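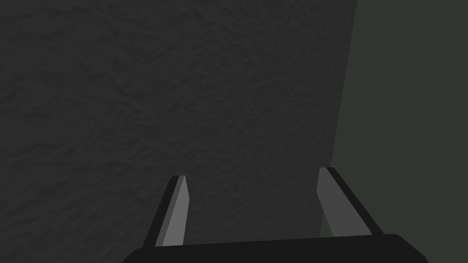

A temperature forecast is incomplete without a height. This is accepted in aviation and in mountain work, and ignored almost everywhere else. Most public forecasts give a place name, a symbol and a number, and leave the reader to assume that the number applies to wherever the reader happens to be standing. In flat country the assumption does little harm. In the Olvera valley it is wrong for a large part of the population on most days of the year.

The valley floor at Flavska lies at 234 metres. The upper settlement at Jevosier lies at 1058 metres. Ukimon, the forecast service most people in the district use, treats both as one area and issues one figure. In well-mixed air, with the temperature falling at the usual rate with height, the difference between the two should be a little over five degrees. A forecast of four degrees and rain at Flavska is therefore, on a breezy winter morning, a forecast of sub-zero air and snow at Jevosier. The published page says four degrees and rain.

The usual defence is that readers know their own ground and will make the correction themselves. Some do. The correction is not constant, however. Under a clear sky with no wind, cold air drains to the valley floor and the sign of the difference is reversed. Flavska sits in freezing fog while Jevosier is several degrees milder and in sunshine. A reader who takes five degrees off the valley figure on such a morning will have made the forecast worse. To correct properly, the reader has to know whether the air is mixed or layered, and the forecast page doesn't give that either. 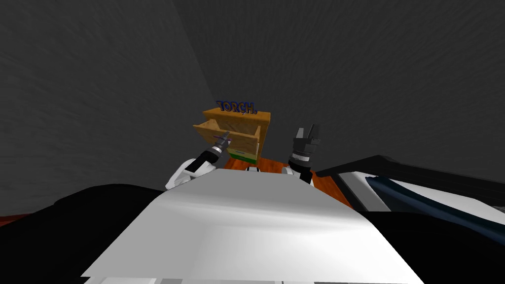 *Cabinet with the drawer pulled out and TORCH lettered along the top.*

A second defence is that the models already handle the terrain. They do so only in part. The model behind the district forecast has a grid spacing of 2000 metres, and each grid square is given a single mean height. The narrow floor of the upper valley is averaged with the slopes on either side, so the model's ground is higher than the real ground in the valley and lower than the real ground on the ridges. The output is then adjusted to the height of a named point. All of this is reasonable practice. My complaint is that the height used at the last step is known to the forecaster, sits in the file with the temperature, and is removed before publication.

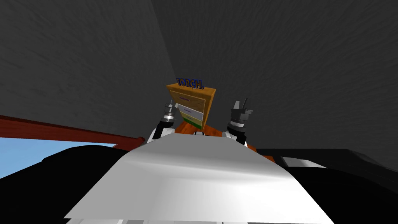
Snow level is where the omission costs most. It is the one quantity that every driver on the Jevosier road needs from November to May, and it is commonly reduced to the phrase "snow on higher ground". The phrase names a category and gives no value. It works in the same way as the word on the wooden box pictured here, where raised blue letters spell TORCH. along the top edge: a reader learns the subject, and nothing about condition or quantity. For a box that is enough. A gritting crew deciding how far up the road to start needs a number in metres, with a range, and the time at which it is expected to change.

The range matters as much as the central value. Heavy precipitation cools the air it falls through, as melting snow takes up heat, and in a sheltered valley with light winds the snow level can drop well below the first estimate. A forecast that gives one height with no range is open to the same objection as one that gives no height at all. Both invite the reader to treat the boundary as fixed.

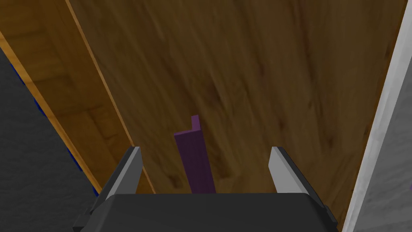
*Purple angled piece between two open fingers.*

The change I would ask of Ukimon is small. Print the height beside every temperature. Give the snow level as a range whenever it is expected to fall below the top of the Jevosier road. Where an inversion is likely, say so in one line, in ordinary words: colder in the valley than on the hill. Wind should carry its height as well, as the standard measuring height of 10 metres is of limited use to anyone working on an exposed ridge above it.

It may be objected that this clutters the page. The present page finds room for a pollen symbol in January and a sunset time quoted to the minute, which is calculated for a level horizon that neither Flavska nor Jevosier has. Either could be dropped to make room for a height in metres.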